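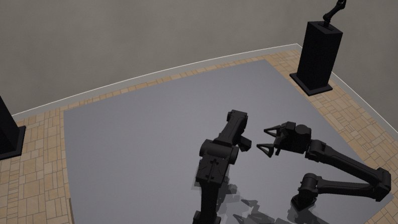
Technical Writing for Product Teams
Handout 4: Writing Instructions That People Can Follow
Instructor: Sigita Lūse

In this unit we look at how to write steps. Please read the handout before the class and bring one page of instructions from your own work.

1. One step, one action

A reader looks at the page, does something, and looks at the page again. If a step contains three actions, the reader will lose the place. Compare:

Weak: The cover should be removed after the screws have been loosened.
Better: Loosen the screws. Remove the cover.

The second version follows the order of the work. It also has verbs which speak directly to the reader.

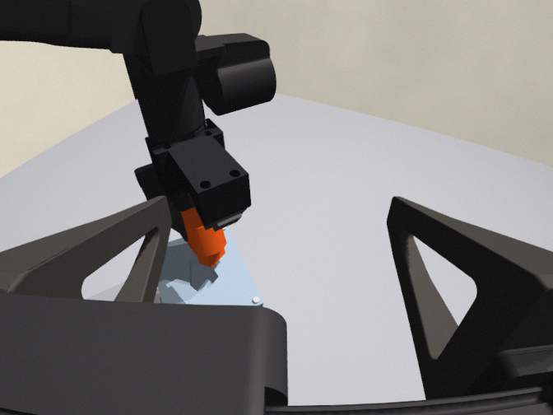

Choose one name for each thing and keep it through the whole text. In school many of us learned that repeating a word is bad style, and for an essay this may be true. In instructions it makes trouble. If you write "forearm" for the vertical black link, do not call it "lower section" on the next page. The reader will search for a second part. Make a word list before you start the draft.

2. Warnings

Put the warning before the step it belongs to. Norbert Hegyi, who edited manuals at Drestel before he joined our course, asks his students to cover the page with a sheet of paper and move it down one line at a time. When the warning appears too late, they notice it at once.

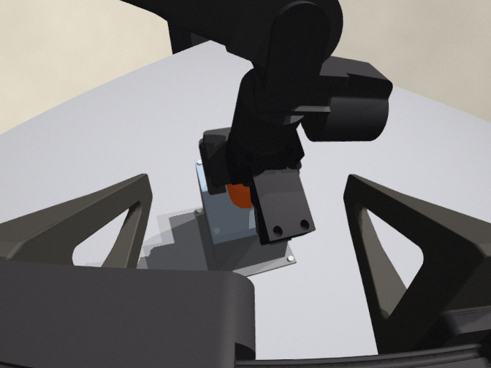
Fig. 2. Gripper finger with two round holes near the bottom.

3. Homework

Rewrite your page using no more than 30 steps. No step may be longer than two sentences. Exchange the page with a partner and mark every word you had to read twice.

Send both versions to Beathag Chisholm by Apr 3, 2026.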